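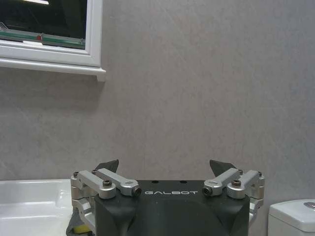
Vue de la caméra de poignet, pince ouverte, mur gris derrière. Lavabo en bas à gauche, chasse à droite.

Accueil | Carnets | Machines | Pièces | Planning atelier

Carnet d'atelier, projet Kurine, janvier

Reprise à 20 h. Objectif du mois, tel qu'écrit au tableau : prendre l'éponge du lavabo, essuyer le rebord, reposer l'éponge. Je n'y crois pas beaucoup, je le note tout de suite pour qu'on ne me le reproche pas en mars.

Le problème de fond, selon moi, c'est le mur. Gris uni, à peine marbré, et il occupe presque tout le haut de l'image. Le suivi de points de Lobo veut des coins et du contraste, il en trouve très peu là-dessus. Restent l'encadrement blanc de la fenêtre et sa tablette, dont le bout carré fait un repère correct. Sauf que la vitre est presque noire et renvoie des reflets : une traînée blanche en haut, une bande verte et blanche en bas avec un petit point rouge. Reflet ou bord intérieur du châssis, je ne sais pas trancher sur l'image. Si c'est un reflet, il bougera avec la caméra et Lobo s'accrochera dessus avec enthousiasme. Je propose de masquer toute la vitre dans le traitement. On m'a répondu que le filtre s'en chargerait. À voir.

Deuxième réserve, le chrome. Le bouton de chasse brille, le lavabo et le réservoir aussi. Le module de profondeur Statimano est vendu comme tolérant aux surfaces brillantes, je n'ai pas encore vu de mesure qui le montre chez nous.

Pince : marquée GALBOT sur le carter noir, biellettes alu, doigts gris foncé effilés. Rien à redire sur la mécanique. Mais le carter mange le bas de l'image, et l'éponge jaune se retrouve coincée visuellement contre son flanc gauche, à côté d'un tissu gris foncé. Sur fond noir et gris, le jaune se segmente bien, d'accord. Le tissu, non. Gris foncé contre doigts gris foncé, j'attends de voir le masque.

Réglages du soir :
- exposition fixe, plus d'auto (l'auto faisait pomper l'image à chaque passage devant la fenêtre)
- lissage ramené à 2 images
- vitesse du poignet à 20 % du maximum
- enregistrement de 300 images par passage, 50 passages prévus avant de toucher au modèle

Le support Lerkell pour l'éclairage n'est toujours pas monté. Je préfère attendre : si on change la lumière au milieu de la série, les passages ne se comparent plus et on recommence tout. Quelqu'un a écrit « lumière = détail » en marge du planning. Je ne suis pas d'accord.

Question ouverte, l'angle d'approche. Par le dessus, la pince cache l'éponge au moment où on en a besoin. Par la droite, il faut contourner le réservoir et je n'ai aucune confiance dans le modèle de collision, qui ignore le couvercle arrondi et met une boîte à la place.

À faire : masque vitre, gabarit carton du lavabo, relire les butées du poignet avant tout mouvement vers la droite. Ne pas annoncer de démo.

Carnets d'atelier, textes et photos réutilisables avec mention de l'atelier | Contact | Haut de page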